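Findbridge equipment grant: where we are in June

Hi Đức, quick one from me before the budget call!

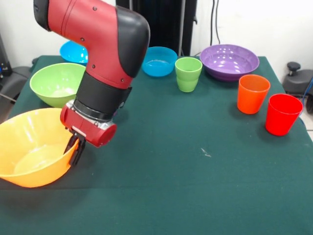

We've spent 41 percent of the money so far, mostly on the arm and its mounting. The plastic bowls and cups cost next to nothing (my favorite line in the whole sheet). Next up is spare gripper fingers. Prallska quoted us 14 pairs with a seven-week wait, Pruvosham is faster but pricier, and I'm leaning Prallska. I'd also like to push the second arm to next year and keep that cash for repairs. Can you tell me if that's OK by you?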